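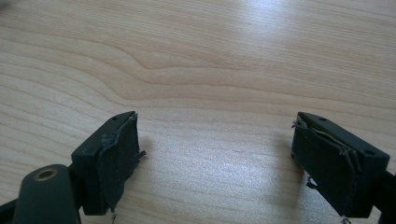 Corinne Adair
Wedding transport coordinator, Stoltach Events

Getting guests there and back: speaker notes

Start on time even if people are still finding seats. Handout goes out at the end.

Opening. Most couples book the venue, the food and the music before they think about buses. By October the good bus companies are already taking deposits for the following summer. Ask the room how many offer transport as a separate line on the quote. Wait for hands.

The Rekum wedding. Use this one in full. 704 guests invited over two days, one narrow road in, no parking at the chapel. We ran 18 buses from two hotels and the rail station. The first loop was late and the ceremony was held back. The buses themselves were fine. The problem was that the hotel had two front doors and the invitation didn't say which one.

So: put the pickup door on the invitation. Print it on the card in the welcome bag too. Send a text the night before with the same wording. If the wording changes between the three, people call the bride.

Loop times. Drive the route yourself at the hour the guests will travel. A Saturday-style timetable from the bus company is no good if there's a market in town. Add time for boarding, especially with older guests and small children. Our loop at Rekum was 41 minutes with boarding and we had planned for less.
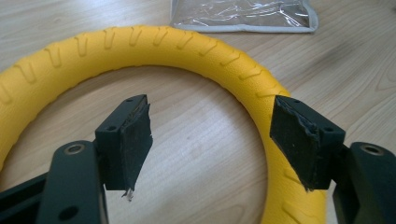

Yellow ring with a molded tread pattern, on a light wood tabletop.

The ride home. This is where the money goes. Guests leave in two waves, after the cake and at the end of the dancing. Book a small bus for the first wave and keep the big ones for the last. Have one person at the door with the list and a charged phone. That person shouldn't be a relative.

Drivers. Feed them. Put it in the catering count from the start, same meal as the band. Check the contract for waiting time and overtime – Bassey Coaches charges from the half hour, others charge by the full hour.

Tracking. We use Vodex to see where each bus is. A group chat does the job for a small wedding. With over 4 buses I would want something better. (Skip the demo if the venue wi-fi is slow.)

Bad weather. Ask the venue now where a bus can turn if the grass lot is soft. Get the answer in writing and send it to the bus company.

Questions. If pricing comes up, point to the second page of the handout. Remind them to return the lapel mics before lunch.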